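Striped knitting

Striped knitting is the making of knitted fabric in bands of two or more colors. It is one of the oldest and most cheerful ways to use color in knitting, and one of the easiest, as only a single yarn is worked in any row.

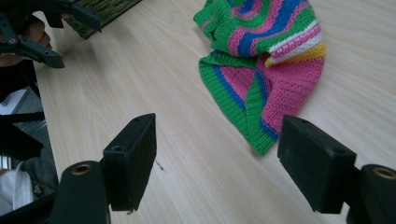 Stripes are also a wonderful way to use up leftovers. The designer Aldana Quiroga built her Ledesma pullover around odd balls of yarn, with bands as narrow as three rows, and no two knitters end up with the same sweater!

Stripes and ribbing

On a ribbed fabric, a new color shows as a broken line wherever purl stitches meet the old one. Many knitters love this dotted look. Others work the first row of each color in plain knit stitches, which gives a crisp edge.

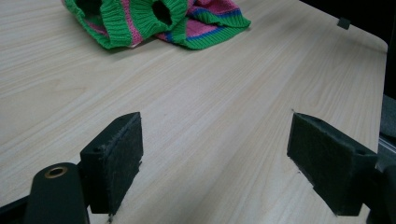
Working in the round

Knitting in the round makes a spiral, so each stripe begins with a small step, called a jog. Lihua Liao's pattern Brilter hides it beautifully under the arm.

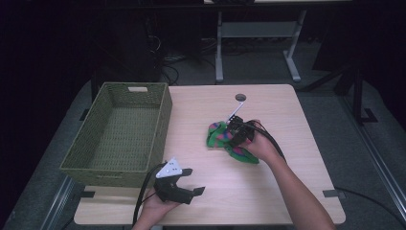 Slipping the first stitch of the second round softens the step further, and it works best on stripes of at least three rounds.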